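Govska Planner FAQ

Does the planner handle both arms at once?
Yes. Each arm has its own queue, and the two share one collision map. If one arm has no task, it holds its last pose.
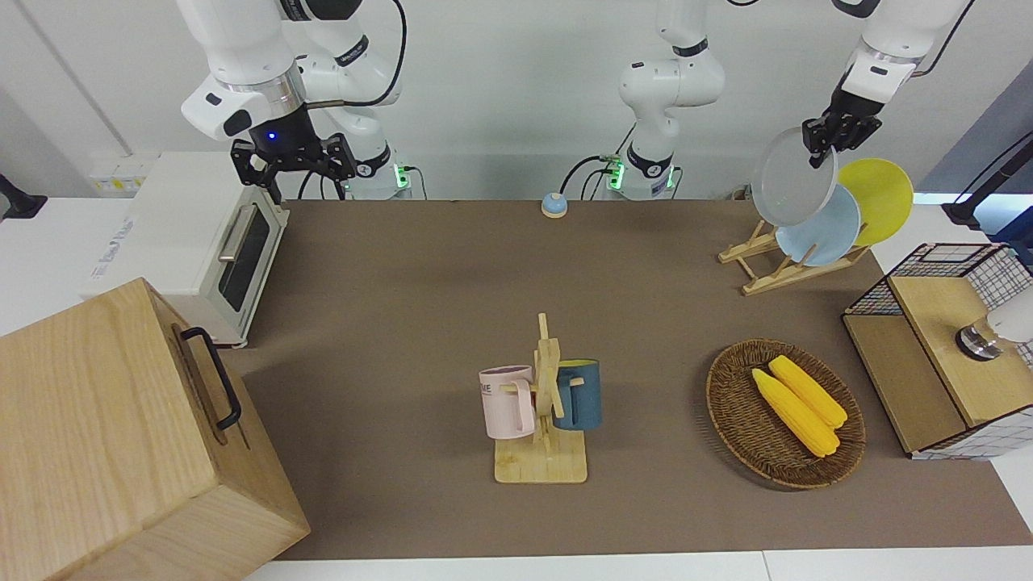 Left arm with a clear plate at the dish rack, right gripper open over the toaster oven.

Why are clear plates slower?
Depth readings on transparent items are poor. The planner takes 6 extra views before it sets a grasp. You can change this under Perception.

How often does it replan?
Every 100 ms by default.

Who do I contact about license keys?
Write to Ngan-ling Au at the Gretberg office.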